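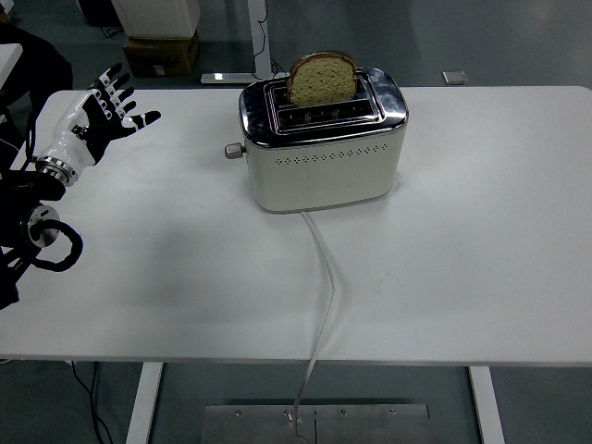 Poul Vigfúsdóttir
Household Equipment Coordinator, Isville Residents' Help Desk

Home Topics Kitchen Small Appliances Ask Sign In

Bread standing too high in a two-slot toaster

Our shared kitchen in Isville has been furnished with a cream two-slot toaster with a chrome top, placed on the white table. Slices from the Tullaline bakery stand well above the rim, and the upper crumb remains pale after toasting. Residents have also asked whether the power cord may hang over the front edge of the table, as it does at present. Please advise on both points. The kitchen serves 54 households, and I would like to post one set of instructions that everyone can follow.

Kvaran
Member, 634 replies

With regard to the bread, please confirm first that the lever has been pressed fully down. If the slice is still above the rim, it is too tall for the slot. Turn it on its side if the slot is long enough, or cut it in half before toasting. A slice should never be forced down, and no knife or fork should be put into the slots while the toaster is plugged in.

The cord should be moved. A cord over the front edge can be caught by a sleeve or a passing child, and the toaster will come with it. Turn the appliance so that the cord leaves toward the wall outlet, and keep any extra length behind it – loosely gathered, not wound tight. The chrome top becomes hot in use and should be wiped only after it has cooled.

Evau
Member, 108 replies

We have the same trouble with tall bread. I toast it once, turn it upside down and toast it again on a low setting. The middle comes out rather dark, but it is acceptable with butter. I have no view on the cord. Ours has hung over the counter since April without incident – although I understand that is not recommended.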